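Beber agua en la oficina no debería ser un proyecto

Llevo años oyendo que hay que beber dos litros de agua al día y llevo los mismos años sin hacerlo. Lo digo sin orgullo, pero también sin demasiada culpa, porque creo que el asunto está mal planteado desde el principio. Se nos habla de la sed como si fuera una cuestión de carácter (¡con aplicaciones, alarmas y botellas con rayitas y frases de ánimo!) cuando casi siempre es una cuestión de metros. De dónde está el agua y de cuánto da pereza ir a buscarla.

Trabajé una temporada en un edificio del polígono de Virevari, tercera planta, moqueta gris, y allí la única fuente estaba al fondo del pasillo, pasada la puerta cortafuegos. Esa puerta pesaba como una nevera. ¿Resultado? Todos bebíamos café de la máquina, que teníamos a cuatro pasos, y a media tarde nos dolía la cabeza y le echábamos la culpa a las pantallas. Luego me cambié a una empresa más pequeña, Cloltora, con un dispensador junto a la impresora, y de repente era una persona hidratada. No había cambiado yo, que sigo siendo igual de vago, había cambiado el pasillo.

Y luego está la parte social, que a mí me parece la mejor. Alrededor del agua se habla de otra manera. En una reunión uno lleva la frase preparada, pero mientras se llena un vaso tienes doce segundos muertos y sueltas lo primero que se te ocurre: que has visto un piso carísimo en la calle Khosravi, que el niño no duerme, que el pedido de abril sigue sin salir. Me he enterado de más cosas importantes con un vaso en la mano que leyendo correos. Y eso que correos leo muchos — demasiados. 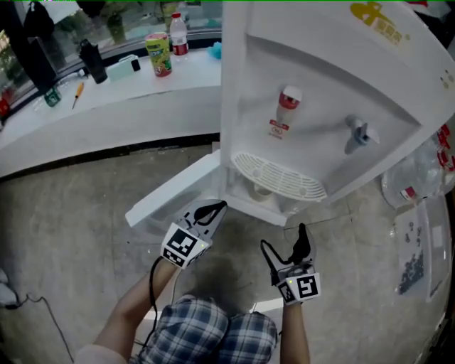
¿Hace falta tener agua caliente además de fría en la oficina?
Hacer falta, lo que se dice hacer falta, quizá no, pero cambia mucho el uso: quien no bebe agua sola en invierno sí se toma una infusión, y al final del día ha bebido lo mismo o más.

Yo era de los escépticos con la infusión, que conste. Me parecía agua con aspiraciones. Hasta que pasé un invierno entero con la calefacción estropeada y descubrí la manzanilla a las once de la mañana, y ahora tengo en el cajón un surtido que da un poco de vergüenza.

Lo que no soporto es el racaneo. En Eltevmont, donde estuve poco tiempo y con razón, alguien de administración decidió que los vasos salían caros y mandó una circular. El gasto anual, según aquel papel, era de 1268 euros para toda la plantilla. ¡Para toda la plantilla! El mismo mes cambiaron el rótulo de la entrada, que ya se leía perfectamente. Nos dieron una taza a cada uno, de 200 mililitros, con el logotipo, tan pequeña que había que levantarse el doble de veces. Yo acabé llevándome de casa una botella de 750 y la rellenaba por la mañana y después de comer, y tan contento, aunque me miraban como si estuviera robando.

Alguno me dirá que para eso está el grifo del baño, y es verdad que en mi ciudad el agua del grifo es buena y la bebo en casa sin pensarlo. Pero llenar un vaso al lado de un secador de manos que salta solo no invita a nada. Las cosas buenas tienen que estar en un sitio agradable y a mano, igual que la fruta, que en el frutero se come y en el cajón de abajo se pudre.

Así que cuando alguien me pregunta qué miro antes de aceptar un trabajo, contesto que el sueldo, el horario y dónde está el agua. Se ríen, claro. Pero en la última entrevista pedí un vaso y tardaron tanto en encontrar uno que tuve tiempo de pensármelo bien, y dije que no.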